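Search this site... Go

The Brorkton Brochure: My Pre-Press Checklist, With Comments

3/1/20 - 12 comments - 31 shares

I've been promising to post one of these for ages, so I picked the last job that went out the door and cleaned up my notes. The client is Brorkton, a small firm that fits doors, floors and windows, and the job was a 40 page brochure with a print run of 300. I run the same sheet on every print job before it goes to Sotetti, our printer. Each line gets Pass, Fix or Ask, and then I scribble next to it. These are the scribbles, only slightly tidied!

FILE SETUP

1. Page size matches the printer's quote - PASS
Checked against the quote and then checked against the email, which is a different thing, as I learned in January on the Susley menus (two sizes, one job, a very quiet phone call).

2. Bleed on all four sides - FIX
Fine on the inside pages. The back cover had no bleed along the bottom because I'd nudged the color block up to make room for the address and never pulled it back down. My fault entirely. Fixed and exported again.

3. Page count divides by four - PASS
Forty. Easy. The client did ask for "just one more page" twice and I said no twice.

4. Spine and fold lines on their own layer, set not to print - PASS
I print a little dummy on the office machine and fold it by hand. It looks terrible and it catches more mistakes than anything else on this sheet.

TYPE

5. All fonts embedded or outlined - PASS
Headings are in Chmielewska, the display face we licensed for the rebrand. I love it to bits, but the ampersand is enormous, so I've kerned it by hand everywhere it shows up in a heading. If you take this file over from me, please don't swap the font and hope for the best.

6. No text under 7 point - FIX
The warranty wording on the inside back cover had crept down to six. Legal copy always creeps! I cut a paragraph that said the same thing as the one before it, got the okay from Hortensia Villca on the client side, and brought it back up to seven.

7. Black text is black only, not a four-color mix - PASS
Two captions came in from a pasted document with a rich black. I caught those last week, so it's a pass today.

8. Widows, orphans, ugly breaks - ASK
There's a one-word last line on page 12 and the word is "hinges." I could live with it. Hortensia couldn't. Waiting on a slightly longer sentence from her.

COLOR

9. Everything converted to the printer's profile - PASS
Sotetti sent a new profile at the start of the year and I'd already installed it, for once.

10. Brand color matches the swatch book - ASK
On screen the Brorkton green is fine. On the uncoated stock it goes a bit pond. I've asked for a wet proof of the cover and I'm not signing this line until I have it in my hand.

11. Total ink under the limit - FIX
The limit on this stock is 268 percent and the dark panel behind the contact details was over. I took some out of the cyan and magenta and you can't tell the difference, at least I can't.

CONTENT

12. Phone numbers dialed, web addresses typed in - FIX
I do mean dialed. I sat there and called every number in the thing. One of them rang at a bakery. They were very nice about it and have apparently been getting door inquiries since the old brochure, so that one's been corrected with a certain amount of relief all round.

13. Names spelled correctly, accents included - PASS
Zdzisław Jasińska does all our proofreading and, having that name, takes this line personally. Check the l with the stroke in particular, it drops out of a lot of cheaper fonts and leaves a hole or a box. Ours holds up in both the heading and the body face.

14. Contents page agrees with the real page numbers - FIX
Off by one from page 18 onward. I'd moved the care guide and updated the list by hand instead of letting the software do it. Do as I say, etc.

15. Written sign-off on final copy - ASK
Everything is signed except the page 12 sentence. A thumbs up in a chat window doesn't count on this line, I need an email.

IMAGES

16. Nothing under 300 ppi at print size - FIX
One product shot was a web download stretched across half a page. The client found the original and I've relinked it.

17. Links all live, nothing missing - PASS
I collect everything into one folder, then open the file on the other computer. If it opens clean there, it's a pass.

18. Renders checked on a calibrated screen - PASS
Warm wood tones next to purples and mauves can shift a lot in conversion, so I look at these before and after, side by side, and then once more after lunch with fresh eyes. Door color, floor color, window frame, wall.

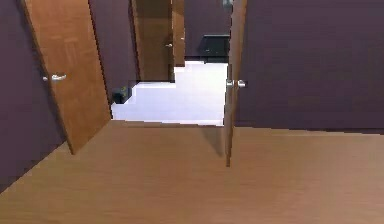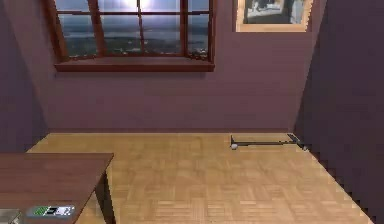
Interior renders: door and wood floor (first), window with sill (second).

HANDOVER

19. Final PDF named properly, old versions archived - ASK
Can't do it until 8, 10 and 15 clear. There is currently a file on my desktop with "final" in the name three times and I'm not proud of it.

20. Delivery address confirmed with the printer - PASS
Loading entrance, not reception. Boxes of brochures are heavy and I've carried enough of them up stairs.

So that's six fixes done and four lines still open. Zdzisław gets one more read once the new sentence comes in.

12 comments - Share this (31)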